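Notebook, bench 3
Dec 20, 2022

Dye bath work, continued from the October pages. Subject is still uneven uptake on the wool skeins from the Prevley lot. Writing this up in one piece because the loose sheets have gotten out of order.

Where it stood

The October baths gave good color on the outside of each skein and pale bands where the ties sat. I put it down to tight ties and retied everything in loose figure eights. The bands got narrower and did not go away. A second fault showed up once the bands were less distracting: the skeins were darker at one end than the other. That end was always the one that went into the pot first.

Two separate problems, then. The bands are mechanical. The end-to-end difference is rate, meaning the dye is striking before the whole skein is in the liquor.

Stock and water

Yarn: Prevley worsted, undyed, one lot, all wound off on the same reel. Total dry weight on hand this morning 1294 g. Weighed after a night in the drying cupboard and an hour out on the bench, so it is room-conditioned, same as last time.

Dye: Lozano acid red, 1 percent stock solution. Mixed fresh. The old bottle had a skin on it and a little sediment, and I don't trust anything dyed from it after the first two baths. If anybody needs to reproduce the October reds, note that the last two came from that bottle. Stock should be stirred from the bottom and strained through a coffee filter before measuring. Label has the mix date on it now.

Water: tap, run until cold. Did not soften it. Acid reds are not very fussy about hardness compared with the madder work, where it matters a lot.

Acid: white vinegar, 5 percent. Citric is stronger per gram and doesn't smell, but the October pages are all vinegar and I want to compare.

Wetting out

Soaked the test skein in lukewarm water with two drops of plain dish soap. Previous soak was half an hour. This time left it until it sank without being pushed, then another half hour on top. Under the ties the yarn was still lighter to the touch at the first check. Squeezed those places by hand under the surface and some air came out. I suspect a good part of the banding was that and had little to do with the ties being tight.

Procedure note: squeeze at every tie, under water, before the skein leaves the soak. Add to the wall sheet.

Bath A

Test skein 149 g dry. Depth of shade 1 percent, so 149 ml of stock. Pot filled to cover with room to turn the skein. All the vinegar in at the start, as in October. Water already hot when the skein went in. This was the control and was expected to fail in the usual way.

It did. Leading end visibly darker before the trailing end was under. Bath cleared fast and was nearly colorless well before the hold time was up. Left it to the end anyway. Bands were present but faint, much fainter than October, which supports the soak idea.

Bath B

Same weight of yarn, same stock, same pot scrubbed out. Changes: skein in cold, no acid, dye already dispersed. Brought up slowly. Lifted and turned every few minutes with the two glass rods. Acid in three equal parts, skein lifted clear each time, bath stirred, skein back in.

Uptake before the first acid was slight. After the first part it was steady, and I could not see any difference between ends. After the third part the bath cleared over the hold. Let it cool in the pot with the lid on.

Dry result: even end to end by eye in window light. One small pale spot at a tie, on the inside of the skein. Slightly lighter overall than A at its dark end and darker than A at its pale end, as it ought to be.

Comments on B

Changed three things at once (cold entry, late acid, turning), so I can't say which one did the work. The late acid is my guess. Cold entry is cheap and should stay in whatever the answer is. The turning is tiresome and I would like to drop it if the other two are enough. Too much turning also starts to felt the yarn. The B skein has a bit more fuzz than A, mostly where the rods bear on it.

Large bath

Wanted one larger trial before the break, to see if the method holds when the pot is crowded. Used the Trekthorpe kettle. 700 g of yarn in separate skeins on a loop of cotton cord. Same recipe by weight, same order as B, turning cut back to once at each acid addition.

The kettle heats from the bottom and has a cold zone near the rim. Thermometer clipped at the side reads low against the one held in the middle. Will use the middle reading from now on and disregard the clip. The October figures for the kettle were all from the clip, so those temperatures are under what they really were.

Color was even within each skein. Between skeins there is a small difference. The ones at the ends of the cord came out a shade heavier than the ones bunched in the center. More liquor would help, or fewer skeins. Might also try two shorter cords.

Rinsing

Rinse water as near as possible to the temperature of the yarn, then cooler in steps. First rinse had a trace of pink, second was clear. No soap in the first rinse. Squeeze, do not wring. Spin in the Hateck extractor on the short setting only. The long setting leaves creases in this yarn that take a full re-wet to get out.

Rinse bins should be plain, smooth inside and easy to wipe. Anything with a scratched floor holds dye and gives it back to the next pale lot. For undyed and pale lots, wipe the inside with a white rag first and look at the rag. On a colored bin the rag is the only check worth making. 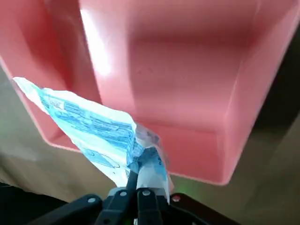 Drying and swatches

Hung on the rack away from the heater, turned once. Wound a card from each skein: dark end, middle, pale end, and the worst tie. Cards are filed behind this page, marked A, B and K for kettle. Damp yarn reads darker than dry, so no matching until the cards have sat out overnight.

Rub test on white cotton, dry and damp, on all three. Dry clean. Damp gave a faint mark on A only, from the dark end. Probably wants a longer hold or one more rinse. Not worth chasing if A is not going to be used.

Next

Run B again without the turning. Keep cold entry and late acid.
Run B again hot, with late acid, to separate the two.
Kettle with the skeins split over two cords.
Order cotton cord. The current one has taken color and should be kept for reds.
Throw out the old stock bottle after the label has been copied into the front of the book.
Check whether the pale spot on B lines up with a knot in the tie or with the yarn crossing itself. If it is the crossing, go back to plain loops and use more of them.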